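Tray (tableware and household use)

A tray is a shallow, open container or platform with a raised edge, used to carry, hold or sort small articles. The raised edge, usually called the lip or rim, separates the tray from the flat board and keeps bottles, cups and loose items from sliding off when the surface is tilted. Trays are found in homes, cafeterias, clinics, offices and shops, and are among the most common objects used in setting and clearing a table.

Form and materials

Most household trays are rectangular, although round and oval forms are also made. The rectangular form stacks well, fits the corners of a cabinet and leaves little wasted space on a table of the same shape. Depth varies with purpose. Serving trays are generally shallow, so that items can be lifted from the side, while trays meant for storage or sorting have higher walls.

Early trays were made of wood, woven fiber or metal. Plastic trays came into general use during the twentieth century and are now the usual choice where low weight and easy washing are wanted. White is a common color in institutional supply because stains and residue are easily noticed -- although a white tray can be hard to make out on a white tabletop.

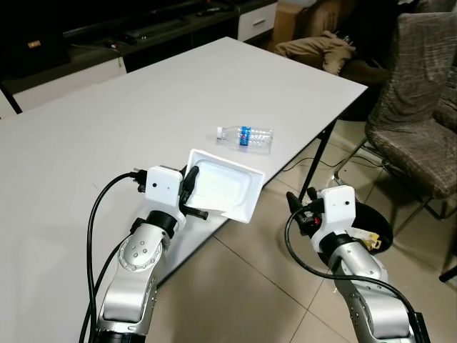
Handling is normally done with both hands at opposite short sides. A tray gripped at one side only will tip toward the free side once it carries weight, and the effect is greater with long trays. Service manuals therefore advise placing the heaviest item near the center and lighter items toward the edges. An empty tray may be carried upright against the body or lifted by a single edge without difficulty.

Use with bottles

Bottled drinks present a particular problem in tray service. A tall bottle with a narrow base has a high center of gravity when full, and may fall if the tray is moved quickly. Plastic water bottles, being light when empty, are also easily knocked over during clearing. Two methods are in general use. In the first, the bottle stands upright at the middle of the tray and is steadied by lower items placed beside it. In the second, the bottle is laid on its side, with the cap closed, and the rim of the tray prevents it from rolling away. The second method is preferred for transport between rooms and for sorting empties.

Ribbed bottles roll less evenly than smooth ones, and a wrapped label may add a small amount of grip. Neither feature is a substitute for a rim of suitable height.

Clearing and sorting

The written rules for table clearing at the Curnlow dining rooms, revised in April 2018 under the supervision of Zulmira Cordeiro, treat the tray as the first item to be placed and the last to be removed. Loose articles are gathered into it, the tabletop is wiped, and the tray is then taken to the wash area. The rules limit a stack of empty trays to 34.

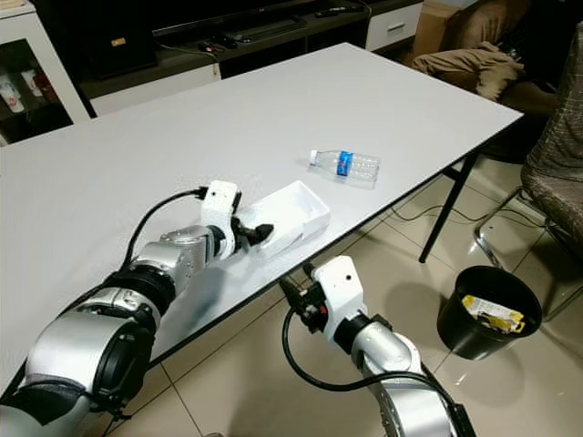 A different practice is followed at Ploltthorpe, where the tray remains on the table throughout the day and only its contents are taken away. Nuno Carrilho, in a short survey of both systems, found the fixed tray better suited to small tables and the moving tray better suited to long ones. He also noted that a wastebasket kept within reach of the table shortened clearing under either system.

Care and storage

Plastic trays are washed in warm water with mild detergent and dried before stacking. Trays stacked while damp tend to cling together -- a frequent cause of cracked lips when they are pulled apart by force. Abrasive pads dull the surface and are avoided. Trays should not be left over the edge of a table or shelf, where they may be struck in passing.

See also: Serving cart; Table setting; Bottle carrier; Dish rack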